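Notebook, Folthorpe room, February 2018
Pose tracking and the time sync job

Started on the replay tool again after lunch and it finally does what I wanted back when we first sketched it! You give it a recording, it lines up the pose stream from each gripper with the picture stream, and it plays the lot back against one clock. No more scrubbing two windows side by side and squinting. The code is in the Yule branch under replay, and the old scripts are still there if anybody is attached to them.

The thing I'd got wrong all last month was the clock. Each gripper stamps its own frames and I was trusting those stamps. They drift. On session 3005 the two streams start together and by the end they are 4 frames apart, and the planner downstream reads that as one hand arriving late at every handover. I had been blaming the smoothing filter (sorry, filter) and had turned it down so far that the tracks looked like knitting.

The fix is small. Fit a straight line between device time and host time over the whole recording, then resample everything to host time. I tried a fancier fit with a bend in it and got nothing for the trouble. With the line, the handovers in 3005 sit where they should, and I could put the filter back to its old setting.

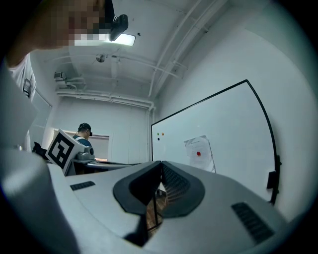

A note left under this entry in the shared copy: a straight line is fine until a device restarts its clock in the middle of a recording, and then you get one line drawn through two different slopes and both halves come out wrong. Could the tool check for a jump before it fits, and refuse the recording if it finds one? I would sooner lose a session than train on a bent one.

Yes, fair, and I've put that in. It looks for any step between neighbouring stamps bigger than three frame lengths, and if there is one it stops and prints where. I ran it over the older Garnetti recordings and it caught one straight away, a session I'd marked as good. Very pleased with that — I would never have found it by eye. For now it refuses, as asked. Splitting at the jump and fitting each half is possible but I want to see how often it comes up first.

On to marker detection. The detector was tuned for markers facing the camera more or less square on, and that's hardly ever what we get when two people are working close together. The cube sits at a tilt, one face is all you see of it, and through the wide lens even that face isn't square any more. So the order of things matters. I was undistorting the whole picture, then looking for corners, and the resampling was softening the corners before the detector got to them. Now it finds corners in the raw picture and undistorts only the points. Much quicker too!

Parameters as they stand tonight:
max features per picture: 3000
corner window: 4
minimum views before a pose is trusted: 3
undistort: points only

I'm not sure of the corner window. Smaller is sharper on nearby cubes and jumpier on far ones. Leave it unless you're testing that and nothing else.

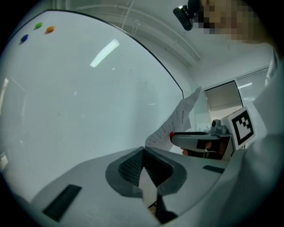 Feature tracking between pictures is the part I expect to spend March on. The tracker wants texture that stays put, and it has a bad habit of latching on to anything bright. A glossy whiteboard is about the worst thing you can hand it: next to nothing on the surface to hold, and then that long white reflection lying across it, which the tracker takes for a lovely strong edge and follows as the camera moves. The three magnets in the corner are worth more than all the rest of the board. They give small, firm blobs with good colour, and even stretched into ovals their centres are usable. What I'd like is a mask that throws out saturated patches before features are picked, with a margin grown round them so we don't just pick up the rim of the glare instead.

First go at the mask is in, switched off by default. It's a plain brightness threshold and it also eats white paper, so the printed text on a sheet keeps its features only if the page isn't too brightly lit. A test on how the patch moves between pictures would be better: paper moves with the room and a reflection doesn't. Celluneo's library has a function that gets partway there, so I'll read that before writing my own.

To do next:
- rerun 3005 with the mask on and compare the paths
- add the jump check to the nightly job
- save the fitted slope with each recording so we can see which device drifts most
- move the lens settings out of the code and into a file, please, me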